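Plank floor

Shares 23 | Comments 2

A plank floor is a floor made of long boards laid side by side. Oldest type of wooden floor still in common use. Found in houses, barns, halls, shops, workrooms. Boards may be solid or made of layers, and can run the length of a room or be joined end to end.

History. Early boards were split, later sawn. Widths varied a lot, since a wide tree gave a wide board and nothing got wasted. In the Plondon valley old farmhouses have boards of 18 inches at the hearth end, narrower by the door. The mill at Skildale cut most of them. After the mill got its second saw widths evened out and teh old mixed floors went out of fashion.

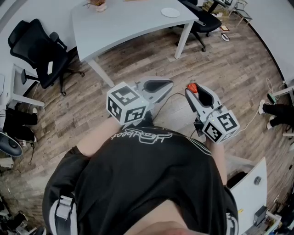 Plank floor in use, seen from above.

Laying. Boards go down across the joists. Left in the room first to settle, 9 days is the usual Plondon rule, longer in winter. Face nailing is the older way, nail heads show. Tongue and groove hides them. A gap is left at the walls for swelling. The Ahonen method (named for the Ahonen yard, Skildale) starts from the middle of the room and works out both ways. Slower, but any crooked strip ends up under the baseboard.

Grain. Flat-sawn boards show arches and loops, quarter-sawn show straight lines. Quarter-sawn moves less with damp and costs more. End grain soaks up finish fast and goes dark, so cut ends are usualy sealed before laying.

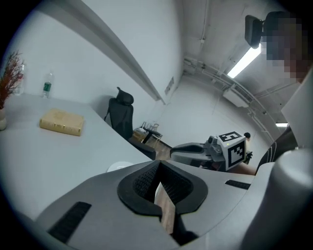

Light wood with visible grain, angled cut at the top.

Care. Sweep often. Damp mop only, never soaking. Squeaks come from boards rubbing on nails or on each other, talc in the joint helps for a while. Oil finishes can be patched, varnish mostly has to be sanded back. Kodis wax was the common local product, sold in flat tins, now hard to find.

See also: Joist, Baseboard, Parquet, Skildale mill

Comments (2)

plankfan: Middle-out is older than the Ahonen yard, my grandfather's house was done that way. Needs a source.

gr_hollis: talc worked on our stairs for one summer, then back to squeaking. Anyone know where to get the Kodis tins?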